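When the gripper wouldn't let go

Joana Torres and Ravindran Gounder
Project Clolluron, final report, section 4: Faults

We had been looking forward to the wrapper trials all term, and they gave us our best fault! Trotus is our name for the pair of hand-held grippers we use to record picking and tidying. Up to October it had only handled boxes and cups, and it did those beautifully. Crumpled snack wrappers were another matter.

4.1 What happened

In a run of 100 picks, the jaws failed to open fully 37 times. The trigger went back to rest, the log said "open", and the wrapper stayed pinched. Eight of those were bad enough that we had to pull the wrapper out by hand — and once Ravindran nipped his thumb doing it, so we wrote it up as a safety matter too.

4.2 Finding the cause

We blamed the padding first and spent two happy evenings cleaning it, which changed nothing. Then Joana swapped the return spring for a new one and the jaws snapped open straight away. The old spring had lost a good part of its pull after over 80 hours of use. Boxes push back against the jaws and had been hiding the problem, but a thin wrapper gives no help at all.

We also found that the log records the trigger and never the jaws. A small sensor on the jaw itself would have caught this weeks earlier — we really want to build one next.
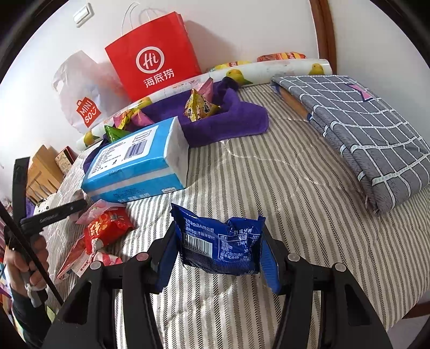 4.3 Changes to the routine

Springs are now checked before each session, and hands stay clear of the jaws until the trigger is locked.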